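The Long Life of a Wooden Counter

Home » Features » House and Workshop

The counter in the old Arsenault bakery was put in when the shop opened and it stayed until the building was sold. It was maple, built up from strips glued edge to edge, and it was two and a half inches thick. When the new owners took it out they found it had worn down almost half an inch in the spot where the dough was worked. They had it planed flat, cut in two and oiled. One half is now a kitchen island. The other half is a desk.

Few things in a house get used that hard and come back. Butcher block can, and that is a large part of why people keep buying it, even with harder and cheaper surfaces on the market. It is also why so many people are disappointed with it. A wood top asks for regular care, and a lot of buyers find that out after the first black ring appears beside the sink.

How it is built

There are three common ways to make a block top. Edge grain is the one most homes have. Long strips are turned on their sides and glued together, so the surface shows narrow parallel lines. It is stiff, fairly stable and the least trouble to make well.

Face grain uses wider boards laid flat. It looks more like a plain table and dents more easily. End grain is the true butcher's block, with short pieces standing upright so that a knife goes down between the fibers. It is kind to knives, it hides cuts well, and it costs the most by a wide margin. It also drinks oil, and a new one may need five or six coats before it stops looking thirsty.

Within edge grain there is a further split. Full-length strips run unbroken from one end of the top to the other. Finger-jointed tops use shorter lengths joined end to end, which gives the surface a patchwork look, with light pieces next to dark ones. Some people pay extra to avoid that. Others like it better than the plain kind. The strength is much the same if the glue work was done properly.

What it costs

Prices vary more by shop than by species. For this article we asked for quotes on one piece, an eight-foot edge grain top in hard maple, unfinished, with square corners. Suvitent, which sells mostly through lumberyards, quoted $523. Orketti came in at $529 with a sanded underside. A small shop in Skirnholm, which makes everything to order, wanted $1,624, and that included full-length strips, an eased edge and delivery to the door. Birch from Suvitent in the same size was $344.

The cheap birch is not a bad buy. It is softer than maple and will show marks sooner, but for a laundry room, a sewing table or a garage bench it does the job. The Skirnholm top is a handsome piece of work, and most people cooking on it would not know the difference after a year.

Delivery is where budgets go wrong. An eight-foot maple top is heavy enough to need two people, and freight companies usually leave it at the curb. Ask about lift-gate service before ordering. Check the corners before signing.

Where it ends up

Kitchens are the usual place, but a good share of block tops never go near one. They turn up in print shops, school art rooms, labs, bike shops and basement offices. The surface is flat, it can be drilled and screwed into, and when it gets chewed up it can be sanded. A steel bench is tougher but loud and cold to lean on. Laminate is easier to wipe down, but once it chips there is not much to be done.
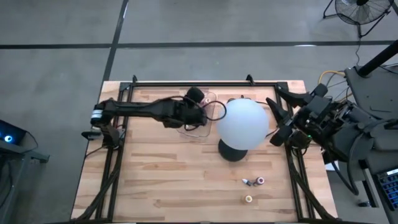 Orla Penhallow wrote to us in August that we are always too easy on wood in these pages, and that her own top, bought for a potting bench, cupped so badly in its second summer that a pencil would roll off it from any spot. She had oiled the upper side every month and never touched the underside.

The underside is the answer there. Wood takes in moisture from the air on every face. If the top is sealed and the bottom is bare, the two sides swell and shrink by different amounts and the board bends. Whatever goes on the top should go on the bottom and the ends too, in the same number of coats, before the thing is fastened down.

Fastening matters as well. A block top moves across its width with the seasons, getting wider in humid months and narrower when the heat is on. A two-foot-deep top can move by an eighth of an inch or more. If it is screwed tight through round holes, something has to give, and often it is the wood. Use slotted holes with washers, or the small metal clips sold for tabletops. Keep the screws snug and no tighter.

Oil or varnish

If food will be cut directly on the surface, use mineral oil or a mix of mineral oil and beeswax. Wipe it on heavy, leave it overnight, wipe off what is left. Do this once a week for the first month and then whenever the wood looks dull or water stops beading. Olive oil and other cooking oils can turn rancid and are best kept for cooking.

If the top is for work or eating and will not be cut on, a hard-wax oil or a wipe-on varnish holds up longer. Varnish gives the most protection against water. Its weak point is repair. A scratch through varnish means sanding a larger area to blend it in, where an oiled top can be touched up in one corner in ten minutes.

Stains and burns

Black marks are usually iron reacting with the tannin in the wood. A wet can or a cast iron pan left overnight will do it. Oxalic acid, sold as wood bleach, takes most of them out. Wear gloves, follow the package and rinse the spot well afterward.

White rings in a varnished top are moisture caught in the finish and often fade with time. Light scorch marks sand out with 120 grit followed by 180. Deep ones do not, and a lot of owners set a trivet on them and leave it at that.

For general sanding, do the whole top even if the damage is in one place. A random orbit sander, moved slowly and kept flat, is enough. Stop at 180 for a surface that will be oiled. Going finer closes the wood up and the oil does not soak in as well.

The desk made from the bakery counter has been sanded once since it was cut. Its owner left a row of shallow knife marks along the front edge, which can be felt with a thumb, and oils it twice a year.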